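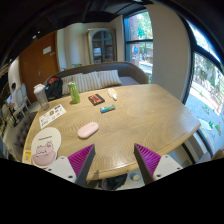 Wrist view from the hand-held gripper, mouse pickup task, fingers open.

Policy trained on hand-held demos reaches for the wrong side of the mouse
Posted by kisadent_lab

I have 730 demonstrations of one task: grasp the pink wireless mouse and set it on the pad with the cartoon cat. Diffusion policy, wrist fisheye only. Replay on the training table is fine. With the mouse moved to the bare right half of the table, the fingers close short of it in 12 of 30 rollouts. Is this a calibration error or a coverage problem?

Manuela Amato
Coverage, most likely. A calibration error would show up on the left side too. Plot the mouse start positions in the table plane. If they cluster near the pad, record more on the right before you change the model. Also check your latency compensation: a mismatch between camera and pose timestamps gives a short grasp when the approach is fast. Run 10 rollouts at half speed and compare.

wasimitz
Had the same thing. More data fixed it.

zaidi_r
Do you mask the black area outside the fisheye circle? We crop it. Small gain, may not be your issue.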